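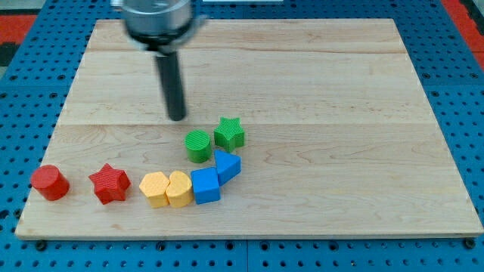 What time does the last ferry leave Herkunbridge?

It leaves when Musyoka Okoth says it does, and in September he says it early.

Bimla Mittal had asked the question at the ticket window. The woman behind the glass gave her the answer and went back to her sandwich. Bimla bought a one-way ticket to Platach and sat down on the bench by the door with her father's suitcase between her feet.

She had not been to Platach since she was a girl. The house there had belonged to her aunt, and now it belonged to her and to her cousin Crescencio Solís, who wanted to sell. He had called three times that week. She had picked up once.

"You don't even like the water," he said.

"I like the house."

"You remember the house. Go look at it, then call me."

An old man came in and asked if the other half of the bench was free. He wore a gray raincoat and carried a paper bag of onions. He told her his name was Elibariki Chege and that he lived on the hill above the landing.

"I knew a woman up there," Bimla said. "Number 531. Green door."

"It's brown now. She painted it two years before she died. I held the ladder." He looked at the suitcase. "You're the niece who broke the window."

"That was my cousin."

"She told me it was you."

Bimla thought about this. She remembered the ball, and the sound of the glass, and Crescencio standing by the pump with his hands over his mouth. Then she remembered the ball leaving her own hand. She had told the story the other way for so long that she'd stopped checking it.

"Was she angry?" she asked.

"No. She never had it fixed right. There was a board in it, then a piece of plastic, then a pane that didn't fit. You could feel the wind in the kitchen. She said it kept her awake over her coffee."

Outside, a horn sounded. Okoth was standing on the ramp in a yellow hat, waving people on. Elibariki got up slowly and Bimla took the onions for him.

They stood at the rail for the crossing. Halfway over she got out her phone and called her cousin.

"Did you look at it already?" he said.

"Not yet. I'm calling about the window."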